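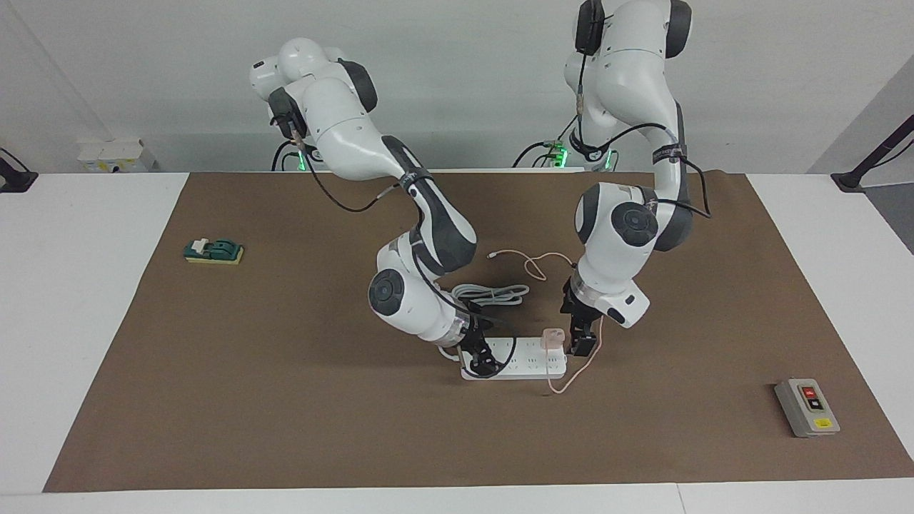 Two arms and a power strip on the bench at Novbridge.

Every equipment plan I read prices the arms and forgets the cables. At Wingate we set aside 2 percent of the budget for leads, plugs, clamps and mats. We spent 21. The money came out of training, and the arms stood idle through April.

My advice to anyone buying this year is to purchase one pair of arms fewer and fund the bench properly — spares, switches and 30 paid hours of setup for each station. Vendors won't put that in the quote. Ask for it anyway.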